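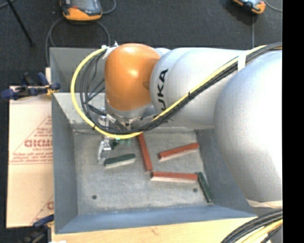
Chapter 5

Planning a Pick from a Bin

Chapters 3 and 4 dealt with finding parts. By the end of them you had a program that took in sensor data and gave back a list of poses, each with a score. This chapter is concerned with what happens next. Given that list, the software must choose one part, choose a grasp on it, and produce a path that takes the gripper in and out without touching anything it should not.

These are often taught as separate steps, and we will write them as separate modules. They do affect one another, though. The part with the best pose score may lie so close to a wall that no grasp on it can be reached. A grasp that looks sound at the fingertips may need a wrist angle that pushes the forearm into the side of the bin. A planner that handles the steps strictly in order will spend much of its time going back to the start.

Long, straight-sided parts make this plain. Seen from above, a block lying flat on the bin floor can be gripped at many points along its length, and the gripper can usually be turned through 180 degrees as well. Tip the same block against the wall, or lay it across another, and most of those choices disappear.

Cables are a further difficulty. The robot model supplied with most planning software covers the rigid links and nothing else, while a real arm carries hoses and wiring that move as the wrist turns. Section 5.4 gives a simple way of allowing for them, using padded volumes fixed to the last two links.

We use the same running example throughout, a small planner called Lamon. It was first written by Younes Benmoussa for a teaching course and later tidied up by Alby Sutcliffe, whose version is the one printed in the listings. Lamon is slow and leaves out a good deal, but it is short – 626 lines without comments – and every part of it can be read in an afternoon. The listings match the copy dated Aug 21, 2025.

By the end of the chapter you should be able to:

generate grasp candidates from a part pose and a gripper model
reject candidates that collide with the bin or with other parts
rank what is left, and explain the ranking
plan an approach and a retreat for the chosen grasp

You will need the transform functions from Chapter 2.

5.1 Grasp candidates

A grasp candidate is a gripper pose stored relative to the part. Storing it in this way means that the set can be worked out once, before the robot runs, and then moved into the bin frame whenever a part is found. For the block used in our exercises, Lamon stores 22 candidates.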